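Niner kitchen cell – frequently asked questions

Page kept by Zineb Bouzid, Bristmont site. Last change: Wed 8 July

What is the Niner cell?
It is our simulated kitchen: a counter with a sink, and a robot with two arms that moves dishes and food between them. The same task files are later run on the real cell in the Mkhize room, so please keep both in the same state.

How do I start it in the morning?
Load the scene first, then the controller. If you do it in the other order, the arms connect to an empty world and you must close everything and begin again. Wait until both arms report "ready" before you send the first command.

Which version of the scene should I load?
Always number 18. The older ones are still in the folder, but their sink has a different depth and the saved positions do not match. Please do not delete them, some reports from March refer to them.

How should the sink task look before a run?
The plate lies flat on the floor of the basin and the green vegetable is on the plate. The gripper should wait outside the basin, over the counter on the right side of the sink. Nothing else belongs in the basin. If the plate is tilted against a wall, reset the scene and do not try to push it flat with the arm.

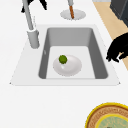 The gripper touches the rim of the sink when it goes down. What is wrong?
Most often the arm base was moved and not calibrated after. Run the calibration from the Truleck menu, with the gripper open, and repeat it 2 times. If the second result differs from the first by more than 4 mm, do not save it. Write to me and attach both results.

The vegetable falls through the plate. Is it a bug?
Yes, a known one. The contact shape of the plate is sometimes not loaded. Open the object list, switch the plate off and on again, and then reset. You do not need to restart the controller.

Can I change the friction of the fingers?
You can, but only in your own copy. The shared file is used by two teams and a small change there makes their results impossible to compare – we had this problem in March and lost several days of runs.

How often must the cell be looked after?
Once a week I clear the old logs and check the joint limits against the real arms. If the disk is full before that, you may remove logs from your own folder.

Who do I ask if my problem is not on this page?
Write to Zineb Bouzid and give the scene number, the task name and the last lines of the log. A message with only "it does not work" will take longer to answer.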